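Plonham block begins room turnover ahead of January intake

October 30, 2018

Work to prepare bedrooms at the Skirnell residential block in Plonham is under way, with 69 rooms due for handover before new tenants arrive in January. 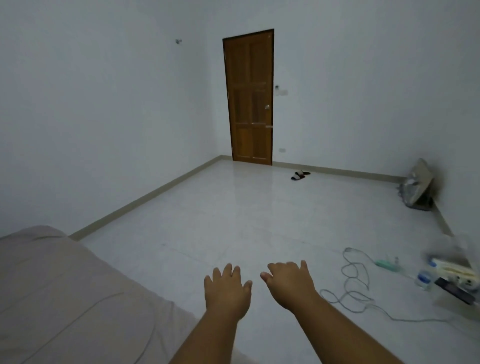 Mahnaz Shahbazi would like the rooms handed over with fitted sheets already on the beds, and said tenants arriving late at night should not have to hunt for linen. Her request has been added to the work schedule, which until last week covered walls, floors and door hardware only.

The schedule, drawn up by the contractor Guerra, allows up to 2 hours per room. Floor tile is swept, mopped and checked for cracked edges. Walls are washed and patched where needed, and existing hooks stay in place if they hold firm. Paneled wooden doors are to keep their present stain. Knobs and latches are tested with the door closed, and loose screws are replaced.

Switch plates and outlets are inspected in the same visit. Any outlet that fails is listed for a separate electrical order and the room is held back until the repair is signed off.

Zudley will supply 518 fitted sheets in a plain weave, enough for the regular change cycle plus spares. Sheets are to be pulled tight at all corners, with the seam kept to the side of the mattress.

Other furniture is not part of the current order. A separate delivery of desks and chairs will be scheduled once the first floor has been handed over.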